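# Keep the planner boring and make the hold explicit

I have spent most of this year on the task layer for a two-armed kitchen bench. I don't mean the motion planner or the perception model. I mean the part in between, which decides what each arm is supposed to be doing, what it is allowed to do next, and what the other arm must not do in the meantime. We call ours Vulitz. It is a small program and it gets very little attention, and I think that is a mistake a lot of groups make.

My argument is simple. When two arms share a table, the most useful thing your software can represent is the fact that one of them is holding something. It should be written down as a resource with an owner, a start and an end. Most systems I have worked on leave it implied by a gripper width and a line in somebody's script, and most of the bad afternoons I can remember came from that gap.

The bench work is ordinary stuff: a drawer, a rack of plates, a mug tree, a basket of corn. Each arm has its own controller and its own two-finger gripper, and both take goals from the same queue.
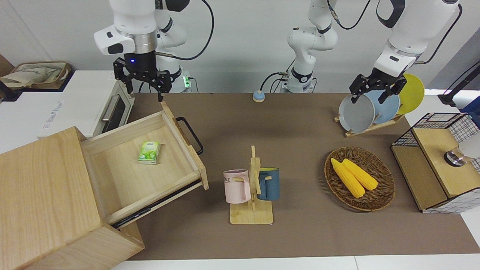 *Left gripper on the rim of the blue plate, right gripper empty over the open drawer.*

A state like that one looks harmless. One arm has hold of a plate in a rack and the other is free. If you ask the older version of our code what is going on, it will tell you that the left arm is "idle, gripper closed" and the right arm is "idle, gripper open". Both statements are correct and neither helps the planner. "Idle" is a statement about the queue. It says there are no goals waiting. It does not say whether the arm can be moved, and an arm with its fingers round a plate that is still sitting between two other plates cannot simply be sent home.

We found this out in August, from logs. Wanda Jasińska went through 1,692 recorded task steps and marked every one where an arm was listed as idle while its gripper was closed on something. She then checked what the scheduler did next. In 31 of them it had issued a move to the arm without any check on what was in the fingers. Most of those moves were short and did no harm. I would still call all 31 of them the same bug.

The usual answer is to put the check in the motion planner. Attach the object to the gripper in the collision model, let the planner see that the plate would hit its neighbours, and let it refuse. I think you should do this anyway. I don't think it is enough, for two reasons.

The first is that the collision model is only as good as what perception gives it. Plates standing close together in a rack overlap from nearly every useful camera angle. Ours reports the edges well and the thickness badly. If the planner believes there is a clear gap of a few millimetres, it will use it.

The second matters more to me. A refusal from the motion planner arrives too late and says too little. By then the task layer has already decided to move the arm, and all it gets back is "no path found". It cannot tell whether the goal was out of reach, the other arm was in the way, or the whole idea was wrong. So it does what task layers do, and tries again with a different seed. I have read logs where it tried nine times.

What we do now is fairly dull. Every closed grip creates a hold record. The record names the arm, the thing held, whether that thing is still supported by something else, and which actions are allowed while the hold lasts. An arm with a hold cannot be idle. It can be "holding", and the scheduler has to deal with the hold before it can do anything else with that arm. Dealing with it means finishing the action, letting go in place, or handing the hold to a different action that accepts it.

The same record covers things that are attached to furniture, and I had not expected that part to be so useful.
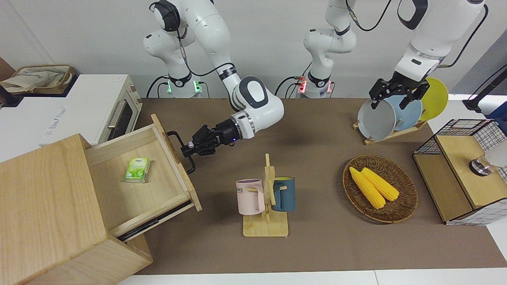 A drawer handle is a hold with very few allowed actions. You can move along the rail, you can stop, you can let go. In the old code we described this as a motion constraint that was added before the pull and taken off afterwards, by hand, in the script for that task. Some scripts took it off too early. One never took it off, and for weeks that arm planned long, slow, almost straight paths to everything until somebody asked why. With a hold record the constraint begins when the fingers close on the handle and ends when they open. There is no script line to forget.

It also gives the two arms a fair way to ignore each other. If one has a handle and the other has a plate, neither hold mentions the other, so neither arm needs to wait. We used to have a single lock for the table, put in after a collision between two wrists, and it meant that one arm stood still for much of every run. It felt safe. Mostly it hid the fact that we had no idea which actions really conflicted. We now compute conflicts from the holds and the swept volume of the next move, and the table lock is gone.

There are fair objections to all this.

One is that it adds state, and state goes stale. If an object slips out, the record still says it is held. I agree that this is a real cost. Our gripper driver, Floneo, now publishes finger width and motor current together, and a hold that stops matching them is marked "doubtful" — the scheduler treats a doubtful hold as a reason to stop and look. It does stop more often than it used to. I would rather have the stops, though I understand that anyone with a throughput target will feel differently.

Another objection is that learned policies make the question old-fashioned. A policy that goes from camera images to joint commands has no use for a table of who is holding what. My colleagues on the Villanueva side of the office put this to me quite often. I have no quarrel with their results on single tasks. But as soon as they want to run one task after another, or stop halfway and carry on, they need something outside the policy that knows whether it is safe to switch. At the moment that something is a person watching the bench with a hand near the stop button. A hold record can be fed from the grippers alone, whatever is producing the commands, and it would let them take the person away for at least part of the day.

The third objection is the one I take most seriously, which is that the list of allowed actions has to come from somewhere. We write ours by hand. There are only a few kinds of grip on our bench, so this is easy, and I can't promise it stays easy in a real kitchen with lids, bags, cloths and taps. Wanda thinks the lists could be inferred from demonstrations. I am less sure, because demonstrations show what people did and say very little about what they avoided. We have agreed to try it on handles first.

On the tooling side, the change paid for itself in a way that is hard to put in a paper. Flotel, the viewer we use for replaying runs, used to draw two coloured bars for each arm, one for the queue and one for the gripper, and you had to read them together and work out the meaning in your head. It now draws the holds. You can see at a glance that the left arm had the plate from here to here, and that the right arm opened the drawer inside that stretch. New people find faults in it on their first day. The replay of the next batch, 2,510 steps, was reviewed without anyone opening the raw log until quite near the end.

If you are starting on a two-arm system, I would put this in before the second arm is switched on. Adding it later is possible, but we had to touch every script we owned, and several turned out to depend on the old meaning of "idle" in ways their authors had forgotten. The record itself is a page of code. Finding every place that had been guessing took the rest of the summer, and there are still two scripts on the bench machine that I haven't moved over.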